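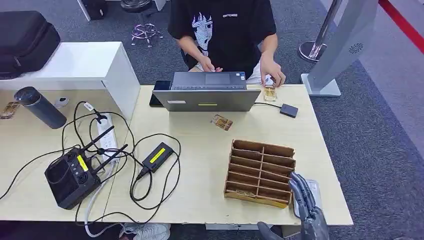 Shared Desks and Small Items: A Study of Storage in the Trirnitz Project Room

1. Introduction

The project room on the second floor of the Trirnitz building is used by students of three courses, none of whom has a desk of their own. Work surfaces are taken as they become free, and the small items needed for practical work are brought out, used and put away again within a single session. The desk considered first in this report is typical of the room during working hours: an open laptop, a smartphone beside it, a router and a power adapter on one side, and a corrugated cardboard organiser divided into shallow compartments towards the front. The report examines how well such organisers serve the people who use them, and whether the room would benefit from adopting them throughout.

The work was carried out during the spring term as part of the module in workplace studies at Dekirmont College. A budget of 100 pounds was made available by the department, of which a small part was spent.

2. Background

Complaints about the room had been recorded in the user log since the previous academic year. They concerned lost items more often than lack of space. Cards, adapters, short cables and plastic cases were left on desks at the end of a session and were either cleared away by the next user or placed in the general drawer, where they were difficult to find again. The general drawer was emptied once in May and found to contain items belonging to both current and former students.

An earlier student group had recommended lockable drawer units of the Osagie type. These were judged too expensive, and the proposal was not taken further. The present study therefore confined itself to solutions that could be made or bought cheaply and moved from one desk to another.

3. Aims

The study set out to establish which small items are kept on the desks during a normal session, to compare three ways of holding them, and to make a recommendation to the department before the end of term.

4. Method

Observations were made at 14 desks. Each desk was visited at the start and at the end of a session, and the items lying on the surface were recorded on a printed sheet. Users were told in advance that the visits would take place, and no bags or drawers were opened.

Three forms of storage were then placed on the desks in turn. The first was a shallow tray with no divisions. The second was a set of lidded plastic boxes. The third was a compartment organiser in corrugated cardboard, made from slotted strips fitted together to form a grid. Each was left in place for 2 weeks. Users completed a short questionnaire at the end of each period, and 200 item records were collected over the whole of the trial.

5. Results

5.1 Items on the desks

The most frequent items were telephones, power adapters and cables, followed by cards and small cases. Larger equipment such as routers tended to stay at the side or rear of the desk and was seldom moved. It was the flat items that caused most difficulty. A card laid directly on the desk is easily covered by paper or by the edge of a laptop, and several users reported having left one behind for this reason.

5.2 The undivided tray

The tray was liked at first for its simplicity. Within a few days, however, it had begun to collect items that no user claimed, and on Friday afternoons it was generally full. Most users had stopped looking through it before the trial ended.

5.3 The lidded boxes

The boxes protected their contents well and could be stacked. Their main weakness was that the lids were removed and set down elsewhere — in two cases a lid was missing by the end of the trial. Users also found it inconvenient to open several boxes in search of one item.

5.4 The compartment organiser

The organiser received the most favourable comments. Users could see at once what was in it, and empty compartments were noticed at the end of a session. The cardboard marked easily and one corner softened after a drink was spilt, but the damaged strip was replaced in a few minutes. Some compartments proved too narrow for adapters, which continued to be left on the desk.

6. Discussion

The results suggest that visibility matters more to users of the room than protection. It should be noted that the three forms were tried in the same order at every desk, and that opinions of the last may have been affected by experience of the first two. The final period also fell close to the submission deadline, when the room was busier than usual.

The question of cables was not resolved. None of the three forms held them satisfactorily, and users at the window desks continued to run them across the working surface. A simple clip fixed to the rear edge of the desk — similar to those used in the Tustarari reading room — was suggested by two respondents but could not be tested in the time available.

7. Recommendations

It is recommended that one compartment organiser be supplied to each desk, with at least one wider row for adapters. The general drawer should be cleared at the end of every term and a notice displayed beforehand. Spare cardboard strips should be kept in the cupboard beside the door, together with the cutting pattern given in Appendix B.

Appendix A: Observation sheet
Appendix B: Cutting pattern for the organiser
Appendix C: Questionnaire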